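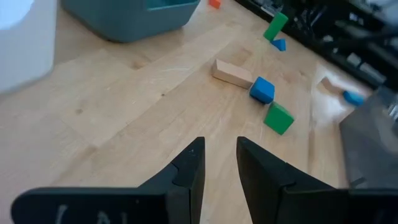
Kandix Bench Oil, 1 litre tin
$44.00
In stock, ships from Drirnham
Last updated August 23, 2018

I've been oiling bench tops since I was tall enough to see over one, and I've tried just about everything you can wipe onto a bit of timber. Kandix is the one I keep coming back to, and it's what I use on my own kitchen bench at home (which gets a hiding, I've got three kids). It's a penetrating oil with a little wax in it, so it soaks in and leaves a soft, low sheen that still feels like wood under your hand.

It's made for solid timber tops - the strip-laminated kind, old slab tables, chopping benches, desks, the workbench in the shed. I wouldn't put it on decking or anything else that lives outside, and it won't do a thing over varnish or polyurethane. Get that off first.

How I put it on

Sand the top back, finishing at 320 grit, and go with the grain. Vacuum it, then wipe it down with a barely damp cloth and let it dry right out. Stir the tin (don't shake it!) and pour a small puddle in the middle. Work it along the boards with a lint-free rag, then leave it for 30 minutes and buff off whatever hasn't gone in. Next day, do it again. Thirsty old timber will sometimes want a third coat, particularly on the end grain, and you'll know because it goes dull and patchy overnight.

One tin does up to 44 square feet with two coats on a tight-grained timber. Lay your used rags flat outside to dry before you bin them. Oily rags in a heap can heat up and catch fire, so please don't skip that bit. 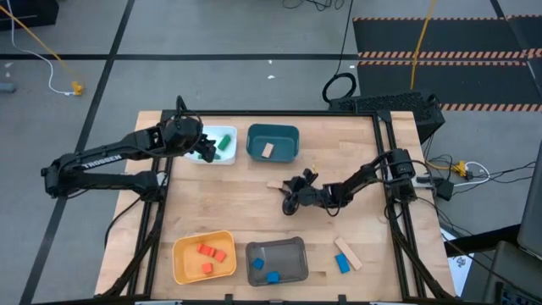
Pale bench top in narrow strips, with the seams and a few darker patches showing.

Will it change the colour?

A bit, yes. Pale timbers go slightly honey, and darker ones look the way they do when you wet them. Strips that are already darker will stay darker than their neighbours, and I quite like that. If you'd like to keep a light top as light as you can, have a look at Perrin Pale instead - same method, same size tin, a touch of white pigment in it. Try either one on the underside first.

Looking after it

Warm water and a soft cloth, that's all. No bleach, no spray-and-wipe. I give mine a fresh coat every March, and if a ring turns up in between I rub it with a Dutia grey pad and a dab of oil.

Not sure how much you need? Send your measurements through the contact form and put my name on it, Pascal Fleury. I'll get back to you, usually after I've shut the shop for the day.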